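Home | Notebooks | Projects | Tooling | People | Log out
Search this notebook Go

18 Sep 2025 - CPU placement, planner and wrist perception

Picking up from the list Lutz left at the top of the last page. He wants to know whether the new Stundura build is good enough to put on the Cernivham cell for good. My short answer is no, not yet, and the longer answer is most of this entry. Bjarke disagrees with me and has promised to write his own page.

What changed in the build, according to the release notes: pose refinement now runs on every wrist frame instead of only on the last one before contact, the grasp planner scores candidates by predicted clearance, and the compliance controller takes its stiffness from a table keyed on part class. The release notes also say "improved robustness". I'd like to ban that word from release notes. Improved over what, and on which parts?

Start with the refinement. The old version took one good look at the chip from above, fitted a square, and committed. The new one keeps fitting as the fingers come in, which sounds better until you look at what the wrist camera sees at close range. The fingers cover a good part of the view, the heat spreader is shiny, and the highlight on it slides as the camera moves. The fit follows the highlight. I replayed 230 logged approaches through both versions offline, same frames, same seed. On the far frames the new one is a little better. In the last stretch before contact it is worse on yaw, and it gets worse while reporting a higher confidence. That second part bothers me more than the first. An estimator that's wrong and says so can be handled. This one tells the planner everything is fine.

Bjarke's view is that the confidence number was never calibrated, so I shouldn't read it as a probability. Fine, but the planner reads it as a probability. Line for line, it multiplies it into the clearance score. Somebody has to stop doing one of those two things.

Tried the obvious patch: freeze yaw once the finger mask covers more than a set share of the crop, keep updating x and y. Replay looks better. Replay always looks better when you tune on the same logs, so I'm not claiming anything until it has run on logs I haven't touched. Lutz has the June set on the Drirkley server. Need to ask him for read access again, mine has lapsed.

The planner. Clearance scoring is a sensible idea and I have no quarrel with it on paper. The trouble is the collision model. It still has the fixture panel as a flat plate with a rectangular hole in it. The real pocket has a raised border and beveled inner walls, and the memory slot sticks up out of the panel near it. A planner that believes in a flat plate will happily give a good score to a finger pose that clips the border. Three of the top 5 candidates in my test query did exactly that once I overlaid the real CAD. I exported a new mesh from the fixture drawing and put it in the cell config under fixtures/panel_b. Planning time went up to 400 ms from 230 ms. I can live with that. Bjarke thinks we can't, if we ever want to replan during the approach, but we don't replan during the approach and I haven't seen a date for when we will.

Also: the beveled walls confuse the pocket detector when the chip sits askew. It takes the bevel for the chip edge on one side and the true edge on the other, and the resulting square is a compromise between two things that aren't the same object. The residual is small because it averages out. I have now written "residual is small" next to a bad fit often enough that I've removed residual from the pass check. What I'd use instead is agreement between opposite edges, plus the known size of the heat spreader. We know how big the part is. It's strange to let the fitter pick.

Bjarnason's people suggested training a segmentation net and skipping the geometric fit altogether. Maybe. They showed nice masks. When I asked for pose error in millimeters they sent more masks. I'm open to it if they run it on our replay set and give us numbers per axis, with the failures left in.

Controller. The stiffness table has one entry for "flat_rigid", and both the CPU and the memory module fall under it. One is a square plate handled over a pocket, the other is a long thin board that stands on edge in a slot. I don't see how one stiffness serves both. Split the class into two and copied the old hand-tuned values into the CPU entry. Left the memory entry as shipped, to be looked at separately. Do not assume it's been checked. 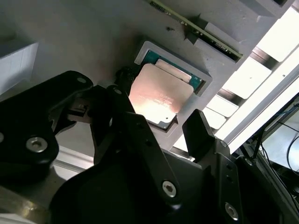 While I was in there I found that the wrist frames and the joint states are stamped by two different clocks. The driver stamps the image on arrival at the host, not at exposure, and the joint states come with the controller's own time. At slow approach speed the error is small. At the speed Lutz wants it isn't, and it looks just like a bad hand-eye calibration. I suspect we've redone the hand-eye at least once for a problem that lived in the timestamps. No proof, the old logs don't keep both stamps. They do now: added host_stamp and ctrl_stamp to the recorder, both written raw, no correction applied. Please leave them raw. If you want aligned time, compute it downstream and call it something else.

On the success rate in the Stundura slides. The slide counts an attempt as a success when the gripper reports closed on an object. It doesn't check where the chip ended up or how it's turned. "Closed on an object" is a statement about finger width. I asked what the rate is if you count only placements within tolerance and was told it's "comparable". I've asked for the per-attempt sheet.

What I'd need before saying yes:

- replay on the June logs with yaw freeze on and off, settings fixed beforehand and written here first
- confidence either calibrated or taken out of the planner score
- new panel mesh in every config, including the one on Bjarke's machine, which still loads the flat plate
- success judged on final pose, by a script both of us have read
- a run of 3 sets with the lights changed between them, since the highlight on the heat spreader is my main suspect and we've only ever tested under one setup

Bjarke says this list is a way of never shipping anything. He may have a point about the last item. I'd trade it for a polarizer on the wrist camera and one set instead of three, if someone finds a polarizer that fits.

Branch is panel-mesh-yaw-freeze, pushed, tests pass except the one for the pocket detector, which passes only if I put residual back into the check. I've left it failing. Don't merge around it.

Open for Lutz: who owns the stiffness table? The file header says Bjarke, Bjarke says it came with the build, and the build notes don't mention it.

Next: ask for the server access, write down the yaw freeze threshold before opening any June log, then start the replay.

This site uses cookies to keep you logged in. Accept | Settings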